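Illmont Household Tableware Survey: Data Card

Version 2, released August 10, 2026
Maintained by the Puston Centre for Domestic History
Contact: Natália Kadlec, Data Steward

Summary

The Illmont Household Tableware Survey records the plates, bowls, cups and serving dishes kept in private homes in the town of Illmont and the neighbouring parish of Girkitz. It was compiled to support research into how families buy, inherit, repair and discard everyday crockery. The present release contains 1035 object records drawn from 300 households.

The survey consists of written records only. Photographs supplied by households were used to check descriptions and are not part of the release.

Contents of the release

objects.csv — one row for each object or matching set
households.csv — one row for each household, with personal details removed
terms.csv — the controlled list of words used for shape, ware and decoration
changes.txt — differences between version 1 and version 2

All files are encoded in UTF-8. Fields are separated by commas and text fields are enclosed in double quotation marks. An empty field means that the household did not answer; the word "unknown" means that the household was asked and could not say.

Main fields in objects.csv

object_id: a number unique to the record
household_id: links the record to households.csv
form: plate, bowl, cup, saucer, jug, dish or other
ware: earthenware, stoneware, porcelain, glass, enamel, plastic or unknown
diameter_mm: greatest width, measured across the rim
how_acquired: bought new, bought used, gift, inherited, found or unknown
use: daily, weekly, special occasions, display or stored
damage: none, chip, crack, glaze wear or repaired
maker_mark: text of any mark on the underside, as read by the householder

How the records were gathered

Households were invited by letter. Those who agreed received a printed form, a paper tape measure and a short guide to naming wares. Each household was asked to choose up to 40 objects and to include at least one item in daily use. Completed forms were entered by Centre staff and checked a second time by Roscoe Ambrose, who also prepared the controlled list.

Where a household described a matching set, the set was entered as a single record with the number of pieces given in the field set_size. Users who wish to study single pieces should expand these rows before making any calculation.
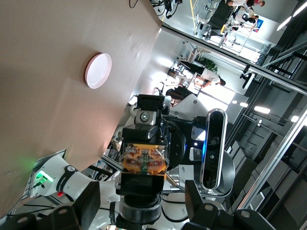

Why is the diameter measured across the rim and not across the foot?

The rim is the easier part to measure at home, and householders who repeated the task obtained closer results with it. Foot diameters were collected in the pilot but varied too widely to be kept.

Changes since version 1

Version 1 contained 868 object records. The additional records come from households in Girkitz, which was not covered in the first round. The value "white ware" has been withdrawn from the ware field, as respondents had used it for both earthenware and porcelain. Affected records were reviewed against the original forms and given a more exact value where the form allowed, and "unknown" where it did not.

The field purchase_year has been replaced by purchase_decade. Most householders gave a year ending in zero or five, and the earlier field suggested a precision that the answers did not have.

Known limitations

The households are not a random sample. Replies were more frequent from older residents and from those who own their homes, and inherited objects are likely to be over-represented as a result. Plastic ware is probably under-reported — several respondents wrote that they had not thought it worth listing.

Maker's marks were copied by hand and have not been corrected. Spelling varies, and worn marks may be incomplete. Values in the ware field rest on the householder's judgement, and the distinction between stoneware and porcelain should be treated with caution.

The survey does not record prices. It should not be used for valuation or insurance purposes.

Privacy

Names, street addresses and telephone numbers were removed before release. Free-text remarks were read in full and shortened where they could identify a person. A household may ask for its records to be withdrawn at any time by writing to the Data Steward; withdrawals take effect at the next release.

Terms of use

The data may be used free of charge for teaching and for non-commercial research. Commercial use requires written permission from the Centre. Published work should cite the survey by its full title and version number.

Acknowledgements

Printing of the survey forms was paid for by the Sharifi Fund. Corrections received before the end of June will be considered for the following version.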